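Cell upkeep mtg, 5th February, Brerkham, small room
Present: Parveen Tarar, Shoaib Malik, Kalevi Nieminen, Tariq Bajwa (left early). Apologies: Shazia Talpur
Notes: Shoaib

## 1. Last actions

- Sim model of lettuce cell reloaded after the Jumance update – done
- Spare finger pads from Durrani – still waiting, Tariq to chase
- Log book moved next to the cell door – done

## 2. Finger setup

Longest item. Parveen went thru the new opening width in the sim before we touch the real cell. Old setting left over from the Urance heads, too tight for leafy stuff. Wants 7 mm more opening on approach, then slow close. Fingers go either side of the head, outer leaves end up right against them so pad angle matters.

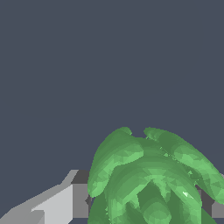

Kalevi was not convinced, said the sim leaves don't bend like real ones and he would rather see 12 real heads go through before anyone changes the saved settings. Also asked who signs off if leaves tear. Parveen fine with the 12. Sign off = Parveen.

Agreed: change goes in as a seperate recipe, old one stays as is. Force limit not touched for now.

## 3. Wrist and hand checks

Weekly check is getting skipped. New order, short version:

1. Power down, lock out
2. Wipe fingers and slot on the hand
3. Check hand bolts, all of them, torque card is in the log book
4. Wrist joint – turn by hand, listen for grinding
5. Power up, re-home, one pick and hold in the air, arm straight down

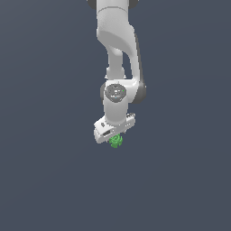 Hold for 9 seconds at step 5. If the part slips at all, write it down and stop, don't just re-grip and carry on. Same hold gets run in the sim with each new recipe so we have something to compare to.

Tariq: grease on the wrist is overdue, last entry is 3 lines in and then nothing. Will do it before the test run. Full joint service stays in April.

## 4. Actions

- Parveen – new recipe, load to cell after test
- Kalevi – get 12 heads, watch the run, note any torn leaves
- Tariq – wrist grease, chase Durrani re pads
- Shoaib – type up check list, stick it on teh door
- Shazia – needs to be told about the new recipe name before her shift (Shoaib)

## 5. AOB

Door switch sticking again. Kalevi has a spare, will swap it.

Next mtg once the test run is done, Parveen to set.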